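Notebook, June, Saturday. Open day at the Stestiddale building, written up the same evening while I still remember what annoyed me.

Went over with Teodor Berge. He drove, I complained. Doors at 10:00, first demonstration at 10:30, started closer to 11. Halvard Lindholm did the introduction for Puvari and he is good at it, I'll give him that. Ten minutes of slides, a video with music, then a look at the arm doing its routine, then we were let loose on the floor where they do the data side. That last part was the reason I wanted to come, so I'll spend most of this entry on it.

First the arm demo. It folds a towel. It folded the towel 6 times while we stood there and two of those were folds I would accept from a ten-year-old. The other four I would have to redo. Lindholm called it "robust to cloth pose." The towel was put down by the same guy each time, same corner toward the robot, same spot on the mat. Teodor asked if he could put it down himself and got a friendly answer about the schedule. I wrote "schedule" in the margin and underlined it.

The number on the slide was 1,000 demonstrations per task. I asked what counts as a demonstration. Does a dropped cloth count? Does a restart count as one or two? Lindholm said they filter afterward. I asked who filters. "The pipeline," he said. Okay. I have written pipelines, so I know what that can mean.

On to the data floor. The idea is that a person does the job with their own hands, wearing a marker cube on the back of each hand and looking down at the table through a head camera, and the hand motion gets mapped to the grippers later. No robot needed for the recording. I like this more than I expected to. It's cheap, it's quick to set up, and people move like people, which teleop never gives you. The table has ordinary stuff on it, cloth and cords and so on, and they leave the clutter in on purpose. Good. Our own recordings are far too clean and I have been saying so since the Dokham job.
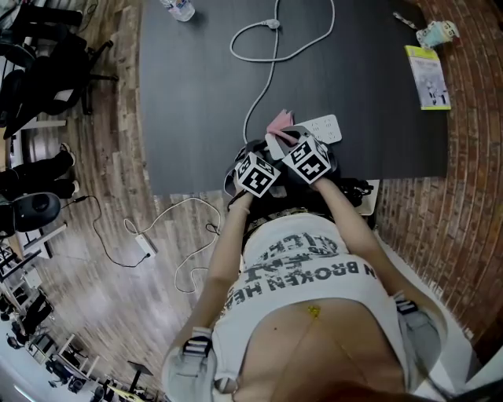
My doubts are mostly with the cubes. A cube on the back of the hand tells you where the back of the hand is. With cloth, everything that matters happens at the fingertips, and the fingertips are exactly what the fabric hides. I asked how they recover the grasp and was told it is learned. Learned from what, if the camera can't see it either? Got a second person called over, who said there is a separate finger estimate and that it is "usually fine." No error figure. I would want one split out for cloth, one for cords and one for rigid things before believing any average.

Second doubt, occlusion when one hand crosses over the other. They say they drop those segments. Then the policy never sees crossed hands, and anybody who has coiled a cord knows how often your hands cross.

Third, wide lens at close range. Straight things bend toward the sides of the picture and I did not hear a convincing word about calibration. They recalibrate "when needed." How do they know? Asked, no real answer. We do ours every morning and still get caught.

Side note: Maldonado was mentioned three times as the next customer. I'd like to know if Maldonado has seen the towel go down the other way around.

Teodor liked it better than I did. His view in the car was that with 100 hours of this kind of recording you can afford to throw away a lot of bad segments, and that I'm judging a data method by a towel demo – two different things. Fair. I still think the demo is what they chose to show us, so I get to judge it.

To do, for us:
Try the cube setup for one afternoon with 2 people, cloth only. Printed markers, foam blocks, elastic straps, nothing fancy.
Log fingertip error by hand on a small set. Boring, but I want our own figure before anyone here quotes theirs.
Leave the mess on the table this time. No tidying before recording, and that includes me.
Teodor to email Lindholm and ask for a raw sequence, unfiltered, with the drops and restarts left in. If they send one I'll take back some of the above – if they send a highlight reel I'll staple it in here.

Coffee was decent. Parking was terrible, we ended up behind the loading dock and had to wait for a van to move before we could leave.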